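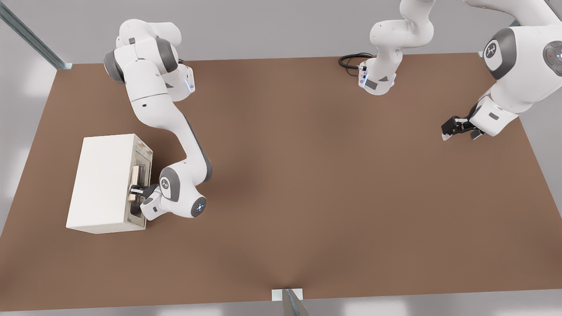

Three white robot arms at a brown table. Computer rendering.

Customs Enforcement and Trade Crime
Unit 5: Undervaluation, or the invoice as a work of fiction

Before class, read the chapter on transaction value and the Jurbridge file in the course folder. Bring the file with you. The projector in our room has a long history of letting people down, and I will not be reading shipping documents aloud.

Where we are

Last unit was smuggling in the sense your relatives understand it: goods hidden inside other goods, a nervous traveler, a dog having a very good day. This unit has none of that. The goods arrive in plain sight, in a container, with paperwork. Everything in the box is legal to import. The only thing wrong is a number on a page, and the number is wrong on purpose.

Undervaluation means declaring a price lower than the one actually paid or payable, usually to reduce duty and import taxes. It is old, dull and popular. It makes poor television. For the investigator it has one great attraction: people who would never dream of strapping something to their leg will cheerfully put a lie in writing, sign it, and keep a copy.

Terms you need

Transaction value. The price paid or payable for the goods when sold for export to the country of importation, with certain adjustments. This is the starting point for most shipments. Most of the trouble in this unit comes from what has been left out of it.

Additions. Costs the buyer bears that belong in the customs value even when they appear somewhere other than the invoice price. Commissions (some kinds), packing, royalties tied to the sale, tools or designs the buyer supplied to the factory for free. Leaving these out may be fraud or may be ignorance. Much of the job is telling the two apart.

Related parties. Buyer and seller connected by ownership, control or family. A related-party price is allowed. It does have to hold up as a price, and customs may ask how it was set. "We have always done it that way" describes a habit.

Double invoicing. One invoice for customs and a second, larger one that actually gets paid. Somewhere in the world there must be a company that keeps the two in separate drawers. I have yet to come across it.

Split payment. A single invoice at a low figure, with the balance sent by another route: a "consulting fee," a "sample deposit," a transfer from a company that seems to have no other business.

Misdescription. Calling finished goods parts, calling new goods used, calling anything at all "general merchandise." Strictly a separate offense from undervaluation in many systems, but the two travel together.

Four places the real price hides

1. The bank. Money leaves a record, and the record was made by someone with no interest in your case. If payments to the supplier add up to more than the invoices do, start there. Check the dates before you get excited. A large payment may cover several shipments, or a deposit on goods that have yet to leave the factory.

2. The insurance. Importers who tell customs that a shipment is nearly worthless will often tell the insurer the truth, because one day the ship may sink. Ask for the marine policy and any certificate issued under it. Remember that cargo is commonly insured for a bit above invoice value to cover freight and expected profit, so a modest gap means very little.

3. The sales side. Look at what the importer charges its own customers. A healthy markup is no crime, or we would have to arrest every airport sandwich. A markup several times larger than anyone else in the trade can manage is worth a question.

4. The email. Always the email. Traders discuss price in writing, at length, with attachments. Search terms should include the word "invoice" together with words like "lower," "usual," "for customs" and "the other one." Search in the languages the parties use with each other, which may differ from the language of the formal documents.

The Jurbridge file

We use this file for the rest of the unit. It was built for teaching, so please do not go looking for the defendants online.

Dimari is an importer with a warehouse near the port of Jurbridge. It sells a countertop coffee machine under the Colia name to cafes and small hotels. The machines are made abroad and shipped by Miettinen, an exporter that handles sales for the factory. A container arrives in September. The entry describes the contents as 452 cartons of "appliance parts" and gives a value per carton that would be low for the power cord.

A customs officer opens one carton. Inside is a complete Colia machine with its manual, its plug and a cheerful card thanking the customer for choosing quality.

The officer asks Dimari for an explanation. Dimari replies by email at 4:50 in the afternoon, which is when such replies are sent. The text runs in full: "Goods are incomplete as final testing is done at our premises. Value is as agreed with supplier. Please release urgently."

The file contains the entry, the invoice, the packing list, a marine insurance certificate, a set of bank transfers and a short email exchange between Dimari and Miettinen. Work through them in the order they are numbered. Resist the email until you get there.

Things to notice as you read:

The invoice and the packing list disagree about what is in the cartons. The packing list says "Colia, complete, boxed." Packing lists are written by people in warehouses who need to know what is in the box, and they are seldom invited to the meeting where the story is agreed.

The insurance certificate covers the same container number and the same voyage. Its insured value comes to more than 800 dollars a carton. No reasonable allowance for freight and profit closes that gap.

The bank transfers include payments from Dimari to Miettinen that match the declared invoice to the cent. They also include payments to a second company for "market support." The second company shares a street address with Miettinen. This is interesting, and it proves nothing by itself – shared addresses are common, and plenty of honest firms rent a room above someone they do business with.

The email exchange mentions "invoice A" and "invoice B." Only one of them is in the file. Students always ask where the other is. So would a prosecutor.

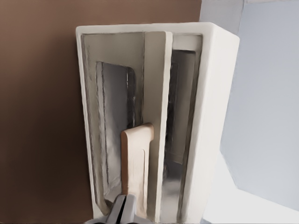

What has to be proved

It is tempting at this point to declare the case closed and go for lunch. Consider what we have. We have goods described wrongly, a value that looks too low, and a second stream of money. For a civil adjustment of duty, that may be plenty. Customs can reject the declared value, give the importer a chance to respond, and work down the list of alternative valuation methods until it finds one that fits.

A criminal charge asks for more. The exact wording depends on your jurisdiction, but in general the prosecution has to show that a declaration was false, that the falsehood mattered, and that the accused knew. The first is a matter of documents and the second is arithmetic. The third is where cases go to lie down.

Knowledge is rarely admitted. It is built up from conduct: who chose the description, who approved the payment, who was copied on the message, who changed the spreadsheet and when. Pay attention to the customs broker as well. A broker who types in what the client supplied is in a very different position from one who suggested the wording.

Defenses you should expect

The mistake. Someone junior used the wrong template. Sometimes true. Pull the earlier entries. A mistake that has occurred on each shipment for years, always in the same direction, begins to look like policy.

The discount. The seller gave us a special price. Ask for the correspondence in which it was negotiated. Real discounts leave traces, because somebody on the buying side usually wants credit for getting one.

The separate service. The other payment was for marketing. Fine. Ask to see some marketing.

The expert reading. The goods were classified in good faith under a heading that could arguably apply. Take this one seriously. Classification is hard, reasonable people differ, and an investigator who sneers at the argument in an interview will hear the recording played back in court. In the Jurbridge file, ask what "final testing" involves and whether a machine that has yet to be tested is any less of a machine.

Handling the documents

Record where each document came from, who handed it over and under what power. A bank statement supplied voluntarily by the importer and the same statement obtained from the bank are two pieces of evidence, and any difference between them is a third.

Keep originals as they are. Do not write on them. Do not highlight the good parts. I have seen an exhibit with a smiley face next to the key figure, and the cross-examination was every bit as long as you would imagine.

For electronic files, preserve the metadata. A spreadsheet printed on paper has lost its author, its history and the hidden column where the real price was kept.

Assignment

Write a memo of no more than 2 pages to a supervising attorney on the Jurbridge file. State what you would charge, if anything, and against whom. Identify the weakest point in your own case and say which document you would go after next. Explain which legal power you would use to get it.

Do not retell the facts. The supervising attorney has read the file, or will say so.

Memos are due at the start of the next class, on paper. Late memos will be assessed at their declared value.

Next unit: free trade zones, transshipment, and how a box can pass through a country without ever quite arriving there. Read the chapter on origin, including the footnotes.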